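Laskowska Exhibition Paper
Matte cotton paper for black-and-white photographic prints

Laskowska Exhibition Paper is an uncoated-feel, matte-surface cotton paper made for monochrome photographic printing. It is supplied by Nenance to museums, galleries, print studios and individual photographers who require a stable sheet for display and long-term storage.

The paper is offered in cut sheets and in rolls. Both are made to the same specification and may be combined within a single edition.

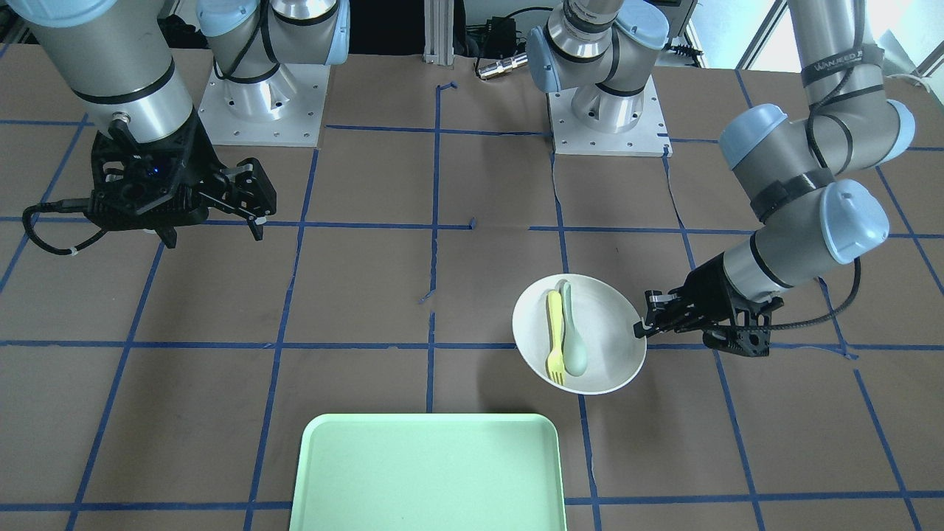
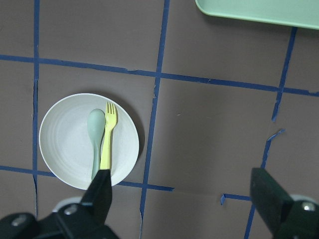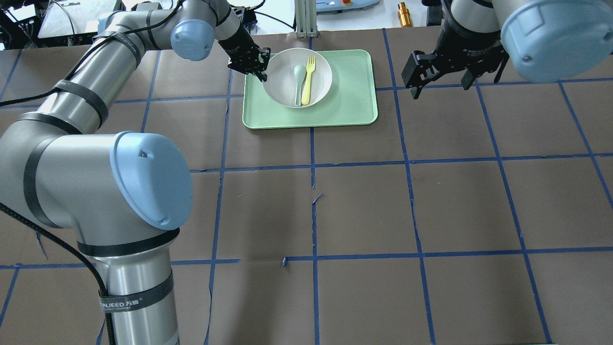
Surface and Tone

The printing side has a fine, slightly irregular tooth that is visible at close range and recedes at normal viewing distance. The base is a natural white without optical brighteners. It reads as slightly warm beside a brightened paper and as neutral when seen alone.

Deep blacks are held without surface shine. Prints may therefore be lit from the side or from above with few reflections, and many institutions choose to show them unglazed for short periods. Midtones separate well, particularly in skies, water, fog and other subjects in which large areas of the print carry small changes in tone. Photographers working with high-contrast files should expect the deepest shadows to appear softer than on a gloss or baryta sheet. A test print is recommended before an edition is begun.

The reverse side is smooth and uncoated. It accepts pencil for titling, numbering and signature. Ink and adhesive labels should not be applied to the reverse.

Formats

Cut sheets are packed in boxes of 75 and interleaved with plain tissue. Rolls are supplied in two widths, the wider of which is intended for mural prints and is made to order. Deckled edges are available on cut sheets only. The deckle is formed by hand after cutting, and small differences from sheet to sheet are to be expected.

Customers producing a numbered edition may ask for all sheets to be drawn from one production lot. The request must be made when the order is placed. Nenance keeps a reference sheet from each lot for 29 months, against which later orders can be compared.

Printing

The paper is suitable for pigment inks. Dye inks are not recommended and are excluded from the terms of replacement given below. Matte black ink should be selected in the printer settings, together with the rear or manual feed where the printer has one. The straightest available paper path should be used.

Profiles for common large-format printers are sent on request. Studios with their own measuring equipment are encouraged to build a profile in-house, as results vary with room conditions and with the age of the printheads.

Loose fibers may be present on a newly opened sheet. The printing side should be brushed once with a soft, dry brush before loading. Compressed air should not be used, as it can drive fibers into the coating.

Prints should be left flat and uncovered for 34 hours before they are framed, stacked or rolled. Prints with large areas of solid black may need longer in humid conditions.

Handling and Storage

Clean cotton gloves should be worn when sheets are moved. Larger sheets should be lifted by two opposite corners so that the center hangs in a shallow curve. A sheet lifted by one edge may crease, and creases in this weight of paper cannot be removed.

Unused paper should be kept in its original box, closed and lying flat, away from outside walls and heating. Rolls should be stored horizontally. Paper moved from a cold store to a printing room should remain sealed overnight before use.

Finished prints may be stored in acid-free folders or in Clumik print boxes, which are sized to match the cut sheets with a small margin on each side. Prints should not be left in contact with colored tissue or ordinary cardboard.

Mounting

Hinging with Japanese paper and wheat starch paste is the preferred method for prints that may later be removed from the mount. Dry mounting is possible at low temperature but is permanent. Where a print is to be framed behind glass, a window mount or spacer should be used to keep the surface clear of the glazing.

Samples and Orders

A sample pack contains 6 small sheets from current production and a printed copy of the handling instructions. Each institution or studio may request one pack free of charge. Further packs are sold at cost.

Orders for cut sheets are sent from the Kutlow warehouse. Mural rolls are shipped directly from the mill in crates, and the customer should confirm in advance that the delivery address can receive them. No deliveries are made on Sunday.

Sheets found to be marked, creased or uneven on opening will be replaced if the box label is kept and the fault is reported before the paper is printed. Nenance cannot replace paper that has been trimmed, nor can it accept claims for the cost of ink or labor.

Questions about edition orders, custom widths or the supply of reference sheets should be addressed to the paper department at Nenance. Please state the printer model, the ink set and the intended size of the print.

Contact | Terms of Sale | © Nenance, all rights reserved | Back to top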